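Section 3: Laying out the table for cloth trials

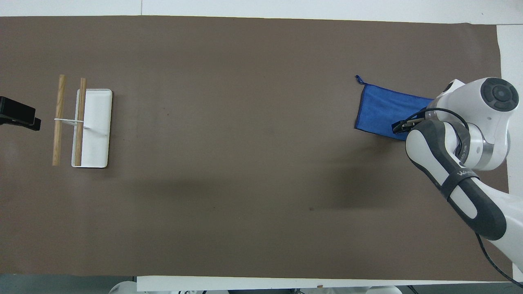

Gripper at the cloth, with the tray and tied dowels to the left.

This section covers the layout used in the Grarken method, where one arm learns to handle soft items from recorded runs. Complete the camera check first.

1. Cover the table with the brown-grey paper. Leave a narrow strip of white showing at the right side.

2. Put the tray on the left part of the paper, long side running away from you.

3. Place the tied dowels at the tray, one on the paper and one over the rim. They stay put during cloth runs.

4. Fold the blue cloth into a rough rectangle and lay it on the right part of the paper.

5. Bring the arm in from the right and stop with the fingers just above the cloth.

6. Start recording and carry out 20 runs. Refold the cloth after every run.

Note: Small creases in the paper can stay. In our March tests, the policy trained on 278 runs coped with them — large folds did cause missed grasps.

Caution: Keep hands off the table while the arm is live. Check that the cable has slack before each run.

If the fingers miss the cloth 3 times in a row, stop and repeat the camera check.

Comments (2)

Lwazi Ntuli: Does the tray have to be on the left? Ours is on the right and grasping got worse.

Muthoni Masanja: Keep it on the left — the training runs were all done that way. Moving it cost us 10 runs.

Shares: 3
Contact Nunetis | © Nunetis | Back to top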